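Free Trials Should End by Themselves

Monday, May 19, 2025

In January I signed up for a free week of a recipe app called Gristetti. It asked for a card number before it showed me a single recipe. I used it twice, forgot it, and paid for a full year. The charge was $41. The app stores would say I agreed to that, and I did. I still think the rule that allowed it is a bad one.

A free trial on a phone works differently from a free sample in a store. If I take a piece of cheese at the counter and walk away, the matter is closed. On a phone, walking away counts as a purchase. The person who does nothing is treated the same as the person who tried the app, liked it and decided to pay.

Developers say the price is shown on the sign-up screen. In Gristetti it was, in gray type under a large green button. The button said "Start free." I don't think a grown adult needs to be protected from gray type, but the size of the two pieces of text tells you which one the company wanted read. 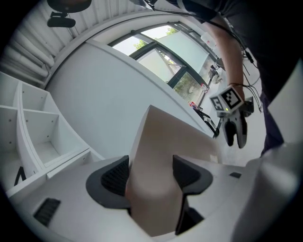
3 min read

The usual answer is that users should set a reminder. I have done this. It works if you have one trial running. After the Gristetti charge I went through my account and found 12 subscriptions, three of which had started as trials. One was for Stullano, a photo editor I had deleted from my phone the previous summer. Deleting an app does not cancel the payment, and the phone makers know that many people believe it does. There is now a warning when you delete some apps. It did not appear for me, or I tapped past it.

My proposal is simple. When a trial ends, the app should stop and ask. If the user says yes, the payment starts. If the user says no or says nothing, the app goes back to its free version or locks. The store already has the card on file, so saying yes takes one tap.

Small developers will object, and they have a point. Some of them live on the income from people who forget. I pay for a note-taking app called Lindley that runs its trial the way I am describing. It gives you 15 days, then shows one screen with the price and two buttons of the same size. I have no idea what that costs them in lost sales. I do know I've kept paying for it and have recommended it at work.

The large companies have less of an excuse. The reviews page for Triantafyllou, a fitness app, had 211 one-star ratings on the day I looked, and the ones I read were mostly about billing. Very few mentioned the workouts. A refund is possible, but you have to ask for it through a form, give a reason and wait.

The stores could change this with one line in their developer rules. They take a share of each payment, including the ones made by people who have not opened the app since the first day, so I don't expect them to hurry. Until they move, I cancel every trial in the same minute I start it. Most apps let you keep the remaining days, and the ones that don't get deleted.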